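Losto Table Top Oil, Clear Matt
Nevivetti wood care, for indoor tables, desks and worktops

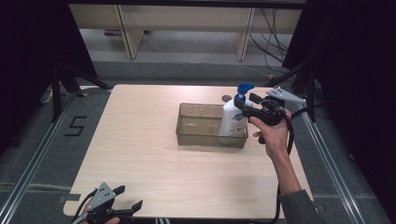

Réka Szalai wrote to us in November that two thin coats had done more for her desk than the four coats of wax she used to give it, and that she would have liked the drying times printed larger on the tin. The times are set out in full on this page.

Losto is a plant-based oil for bare or previously oiled wood. It soaks into the surface and leaves no film, so a scratch or a ring can be sanded and oiled on its own without stripping the whole top. The clear matt version darkens pale woods slightly. If you want to keep ash, birch or maple as light as possible, order the Pale version, which has a little white pigment in it.

Sizes

Sample tin, enough for one small board
580 ml tin, order code 2555
Larger trade tins to order, please ask

Before you start

Sand with the grain, finishing with 150 or 180 grit. Going finer closes the surface and the oil will not take evenly. Remove all dust. Old varnish must come off completely, and old wax too. White spirit and a coarse cloth will shift most wax, but leave the wood overnight before oiling.

Stir the tin well. The matting agent settles on the bottom and a tin that has only been shaken will dry patchy and too shiny.

Applying

Brush or wipe on a thin coat. Leave for 20 minutes, then wipe off everything that has not soaked in — this is where most problems start, as oil left standing on the surface goes sticky and stays that way for days. Leave 12 hours and repeat. End grain may want a third coat.

The table can be used with care after a day. Full hardness takes 3 weeks. Until then keep water off it and don't leave rubber feet or plastic mats standing on the surface.

Cloths used with this oil can catch fire by themselves. Soak them in water and dry them flat outdoors before throwing them away.

Day-to-day care

A damp cloth and a drop of mild soap. No scouring cream, no bleach. Tables in daily use want a fresh coat once or twice a year, and a desk can go longer.

Goes with

Wikov hand sanding block, with three sheets
Dobos lint-free cloths, pack of ten
Losto Wood Soap

Stock and delivery

The 580 ml tin is in stock. Tins go by road only, so we can't send them to islands served by air. Unopened tins can be returned within 30 days.

Page last changed January 12, 2022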